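Sovley Table Kit – Gallery

On this page we collect pictures of the Sovley kit doing small household and shop work. The kit is one arm, one gripper and a round pedestal, and it is sold by our workshop in Mekness. Flowers are a popular request from customers, so we begin with them. A bouquet must be held firmly at the stems, but the blooms should not be pressed.
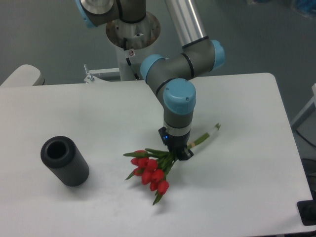
The gripping force is set in the Vostton software, in 31 steps. For tulips we advise to start low and go up slowly. Roses with thick stems can take more.

Every kit comes with 2 sets of fingers and a printed guide. The price is 1459 without the table, and delivery to Guerra is included. A spare set of fingers costs 300.

We will add more pictures in December – please write to us if you have a task that you would like to see here.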